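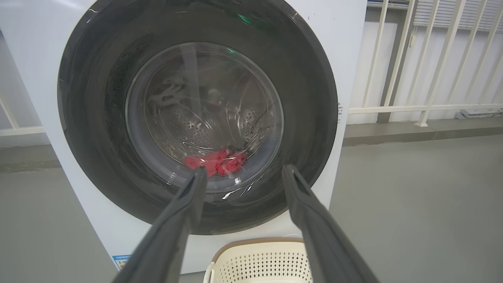 The Gurnel two-finger gripper, open, in front of the washer. Red laundry in the middle of the drum, dark laundry beside it.

Filed under: Club Gear, Tested
5 min read

The Gurnel gripper kit arrived at the Fullmont robotics club in April, in a box that promised "human-like dexterity." We have 14 students in the club and I have watched most of them try to fold a T-shirt, so I'd say the claim is fair.

We bought it for the Trurnance challenge, a student contest in which a robot arm has to unload a washing machine. Teams get points for each piece of clothing that ends up in the basket, lose points for anything on the floor, and get a stern look from the judges for anything that ends up on the robot. The full score is 100. Our goal for the season was to have a score.

Building it

The kit comes with the two fingers, the drive unit, a camera bracket, a cable and a bag of screws that are all very nearly the same length. The instructions are drawings with no words in them. Step six shows a screw going into a hole that, on our unit, was already full of a different screw. We had it together in one long afternoon meeting, then took it apart at the next one to put the left finger on the left.

Once assembled, it feels solid. The fingers are long, dark gray and matte, with rounded bodies that narrow to the tips, and that shape is the best thing about the kit. Our last gripper had jaws like a pair of bricks and could pick up anything that was also a brick. The Gurnel can get a tip under a fold of cloth and bring it up in a pinch, provided the cloth has been left in a helpful heap.

Using it

For most of the spring we practiced on one red item and one dark one. I recommend red to anybody starting out. The students' vision code finds it right away and everybody goes home feeling clever. Dark clothes are another matter. Down at the bottom of the drum, behind reflections on the glass, they look to our software a lot like the shadow next to them, and we have had the arm reach with great confidence for a shadow. It closed on it, too, and carried it to the basket with real care.

A drum is full of little holes, and the code went through a phase of finding those very interesting. Somebody fixed that over a weekend and can't say how.

None of this is Gurnel's fault, although the camera bracket doesn't help. It puts the lens close behind the fingers, so they are always in the picture. That's good for lining up a grab and less good for seeing what is under them, such as the basket. We ended up teaching the arm where the basket was and asking the students not to move it. They moved it.

The grip itself is firm without being mean. We set the force low and it held a damp sock all the way across. Set it high and it will also hold the door seal, and it doesn't want to give it back. There is a stop button in the software, and I would find out where it is before you need it. Ours is under a menu called Preferences.

Wear and parts

The fingers have held up well, considering how often they were driven into the front of a washing machine. One cable connector worked itself loose and now wears tape. Spare parts come through Ackroyd, who answered our email fast and then sent us two right fingers. They were nice about it. We now own a lot of right fingers, if any other club is short.

The software updates itself when it feels like it, and once felt like it in the middle of a practice run. Turn that off.

Would we buy it again?

Yes, with some sighing. For clubs that have outgrown blocks and ping-pong balls and want to try soft things, it's a good gripper at a price our bake sale could stand. The students learned more from a pair of wrinkled garments than they did from a whole fall of stacking cubes, and they complained about it the entire time, so I know they were paying attention.

Points off for the bracket, the screws and the word "dexterity." If your event involves buttons or zippers, borrow one before you buy. We tried a hoodie once and had to cut the drawstring.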